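Sidewalk follower, notebook, continued from the May pages

Still on the question of whether Ham can hold a line down the bricks with the learned edge detector alone, map switched off. Ham is the white one. Marnex, the older base, is on the shelf with a dead motor driver and so gets to keep its perfect record.

The method, for whoever inherits this notebook: the network looks at one camera view and gives back two lines, left edge and right edge of the walkway. We intersect them, steer at the crossing point, and throw the answer out if it jumps too far from the last one. The weights are the Hovance set from May, with no retraining on this street. I wanted to see it fail in public before I fixed it in private.

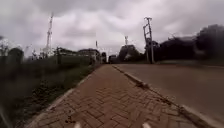
Urnside – June 16, 2021

Overcast, which I'd hoped for. Full sun on this network is a separate misery with its own notebook.

Settings: crossing point smoothed over 3 views, jump limit 30 pixels, 200 m per run. Wheel odometry logged but not used. I wrote "NOT USED" on tape on the laptop lid after last month, when it was being used.

The right side is easy. A raised curb with road beyond it is about as much edge as a network could ask for, and the right line hardly moved in the logs. The left side is where the bricks give way to a strip of edging and then to weeds, and the weeds have opinions. Where they lean over, the left line wanders out into the greenery and comes back when it feels like it. The jump limit catches the big excursions. It does nothing about the slow ones, where the line slides over a bit per view and each step looks perfectly reasonable. 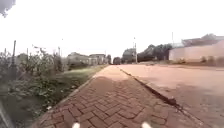 Why not just follow the curb and forget the left side?
Because one line gives an offset and a heading only if you already know the camera's tilt, and ours changes every time Ham rolls over a bad joint. Two lines give the crossing point without asking the tilt anything.

I did try a curb-only run, out of spite. It held until the first rough patch, then settled into a gentle weave up to 20 cm either side of where it should have been. Passable for a drunk uncle. Two-line mode was tighter over the same stretch, even with the left line misbehaving.

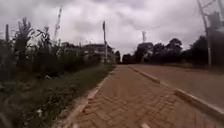
The herringbone worried me more than it should have. The May set is mostly plain slabs, and I expected the detector to grab at the zigzag and call it an edge. Close to the wheels it did flicker a little. Farther off, the pattern squeezes down to a smooth strip and the network stops caring. So: mask the bottom rows of the input and see if the flicker goes with them. Cheap test, should have been done in May.

Shadows on the paving, same treatment. I'm going to pull the darker stretches out of the logs and score them separately before I say anything about them at group meeting.

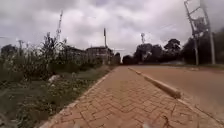

Also want a confidence number for each side instead of one for the pair. At the moment a good curb props up a bad weed line and the total looks healthy, much like our group average on the safety quiz.

To do:
Mask bottom rows, rerun today's logs offline
Split the confidence output, left and right
Slow-drift check against odometry (peel off the tape first)
Label the overgrown left-edge views by hand, and bring snacks
Order the motor driver for Marnex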